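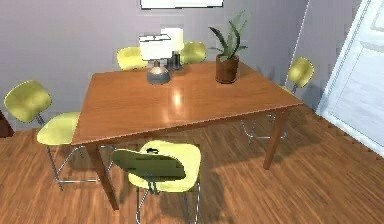
My daughter learned more in one term of simulated rooms than in three years of plastic bricks, a reader wrote to us in August, and would the magazine please stop sneering at robotics clubs that don't own a robot. Fair enough. I went to Killulholm to see what the sneering was about, and I've come back with some of it intact.

The robotics club there competes in the Listden Challenge, a schools league run entirely in software. Teams write a program that steers a virtual robot through a furnished house, finds whatever it has been told to find and reports back. The house is built in Kulico, a simulator the students open on ordinary school laptops. Entry costs $235 a team. A decent kit robot would cost several times that before anyone had snapped a wheel off it, and I understand why a principal with a small budget says yes.

What the money buys is a dining room with a polished timber table, two lamps and a spiky plant in a terracotta pot, and a good deal of code to get in and out of it. The students have learned to hate the chairs. They're yellow-green, with thin chrome legs, and a program that can plot its way past a wall in an afternoon may spend a fortnight working out where a chair leg ends and the floor begins. I watched a pair of Year 10s argue over a safety margin for the better part of an hour. It was a proper engineering argument, with sketches, and neither of them won it.

So the learning is real. My trouble is with what gets claimed for it.

The club's poster in the front foyer says its program has finished 1212 runs. It doesn't say how many it started. When I asked, the log was opened for me without any fuss, and the success rate over the latest batch came to 79 per cent. That's respectable for teenagers. It was also measured in the same house the program was tuned in, with the furniture where the students knew it would be.

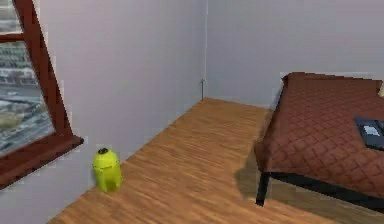
The bedroom is where the team does its searching practice, and it's the part of the project I liked best. A bed takes up a lot of floor, and the program has to decide whether it's worth going round for a better look. One student had it favouring strong colours, so it made straight for the small lime-green object by the wall and was far less keen on anything dark. She knew this was a cheat. She had written as much in a comment in the code - "works until somebody buys a green rug" - and was partway through replacing it.

I'd have given her the trophy for the comment. Listden doesn't score comments. It scores time and completed tasks, and the rules let teams practise in the competition house for almost 200 hours before the final. Besson, the firm that sponsors the league, calls this "preparing the roboticists of tomorrow" in its brochure. A roboticist of today might ask what happens when the battery sags, or when the wheels pick up dog hair. In Kulico there is no dog hair.

The students raised most of this before I could. They'd like an unseen house for the final, and they'd like a second-hand machine to try their code on, even a bad one. The league says a surprise round is under consideration. It said the same last year.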